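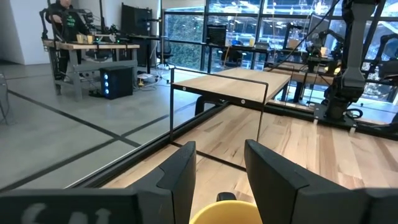
How to Clean and Oil a Butcher-Block Tabletop

A light butcher-block top marks easily. Mugs leave rings, cloths leave lint, and the finish wears thin in the spots people use most. The job takes one evening plus drying time. I last did ours in November and used Drurnero oil, but any clear oil sold for wood tops will do.

What you need

Dish soap and warm water
Two soft cotton cloths
A sheet of 200 grit sandpaper
Clear wood oil

Step 1. Clear the surface
Take off everything that lifts off easily — cups first, then cloths and loose papers. Check that mugs are empty before you stack them. A gray rag left in a heap can hold grit, so shake it out before it goes anywhere near the wood.

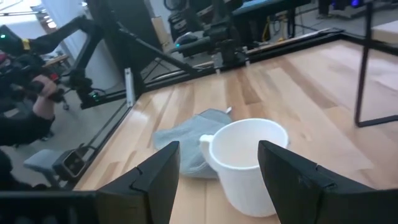 Step 2. Wash
Wring the cloth until it no longer drips. Wipe along the strips, never across them, and dry the top right away with the second cloth. Leave it overnight at 70 degrees or so it feels dry to the back of your hand.

Step 3. Sand the rings
Rub only the marked spots, with light pressure, following the grain. Most rings from the Whitlock mugs came out of ours in a few passes. Wipe off the dust.

Step 4. Oil
Pour a small puddle and spread it thin. Wait 4 hours, buff, and put on a second coat. Pay attention to edges that meet a metal rail, where water tends to sit.

Step 5. Give the mugs a place
A small raised board at the back keeps full cups off the main top and leaves the front free for work. Ours is plain light wood, oiled the same way. Keep a folded cloth within reach for spills.

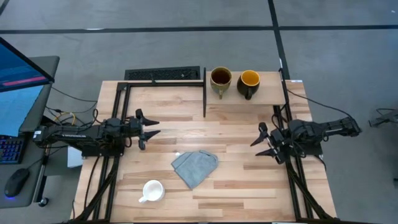
Mandemer wrote: I tried this on a maple counter and the second coat stayed sticky for two days. Did I use too much?

Probably, yes. Buff hard with a dry cloth and leave it alone for another day.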